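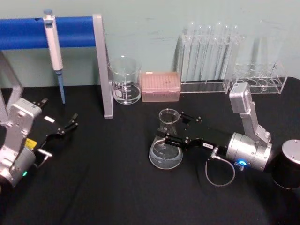 Figure 9.1 A glass Erlenmeyer flask held at a laboratory bench, with a beaker and a hanging pipette.

Chapter 9
Paying for the Smoke

Suppose the town of Talpur has a cement plant, and the cement plant has a chimney. The people living downwind would like less of what comes out of it. The plant's owners would like this too, they say, as soon as someone else pays for it. Most of environmental policy takes place in the space between those two wishes, and so does this chapter.

In Chapter 8 we looked at permits, where the government fixes the amount of pollution and lets the price wander. Now we turn the problem around. A carbon tax fixes the price and lets the amount wander. Economists have been fond of the idea for generations, which may help explain its trouble with voters.

We will follow one made-to-order case throughout. Talpur sets a tax of $30 per ton of carbon dioxide. Its largest plant, run by Gekov, can cut its first tons for $22 each by changing fuel. After that the cuts get expensive, and Gekov's accountants get quiet. Where should the company stop? Section 9.1 works through the answer with one graph and very little algebra.

Section 9.2 asks who really pays. The check is signed by Gekov, but part of the bill travels on to builders, renters, and anyone who has ever wanted a driveway. Section 9.3 takes up the money itself: whether to mail it back to households, cut other taxes, or spend it on something with a ribbon to be cut in May. Section 9.4 deals with imports, and with the cement maker across the border who pays no tax and has noticed.

Before You Read

Mahlet and Wajid both drive to work. Mahlet could take the bus; Wajid lives 22 miles from the nearest stop. A fuel tax goes up by the same amount for each of them. Write down who you think will change their habits, and who will write to the newspaper. Keep your answer for the end of Section 9.2.

Key terms: carbon tax, marginal abatement cost, tax incidence, revenue recycling, border adjustment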